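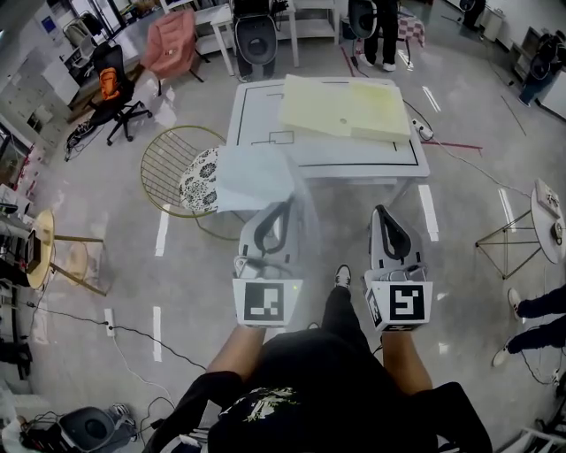

Tissue first, foam second: a translucent white sheet hanging from a gripper's jaws and two pale yellow boards ready on the table.

Wrapping Fragile Things with Tissue and Foam

I love a well-packed box! Give me a stack of tissue, a couple of foam boards and an afternoon and I'm happy. If you've got a cup, a small vase or a picture frame to mail, this method has served me well for years, and you can learn it in one go.

What you'll need
- thin white tissue or packing paper
- foam board, enough to line the box on all sides
- a sturdy box, a little bigger than your item
- tape, scissors and a craft knife

1. Clear your table. You want room to lay a whole sheet flat with the foam off to one side, where you can grab it without getting up. Park the spare sheets on a chair next to you.

2. Peel off one sheet of tissue at a time. Thin sheets love to stick together, so pinch a corner, lift, and let it hang for a second — if it feels thick, you've got two.

3. Set the item near one corner and roll it toward the middle, folding in the sides as you go. Tuck any loose paper inside cups and vases. Don't pull it tight! You want a soft, puffy bundle.

4. Add a second sheet, rolling in the other direction. Handles and spouts get a crumpled sheet of their own before this layer goes on.

5. Cut foam for the bottom of the box, then the four sides. Score the board, bend it along the line and finish the cut from the back. Leftover pieces with holes or dents are fine for the sides, but keep your best slab for the bottom.

6. Lower the bundle in, fill the gaps with crumpled tissue, and lay the last piece of foam on top. Close the flaps and give the box a gentle shake. If anything slides, open it up and add more paper.

My friend Evaristo Ferraro mailed 7 espresso cups this way last October, each in its own little nest, and every one of them got there in one piece. I was so pleased you'd think they were mine!

Next up is plates, which go in standing on edge — a whole different kind of fun.

Contact | © 2026 Drusora | Back to top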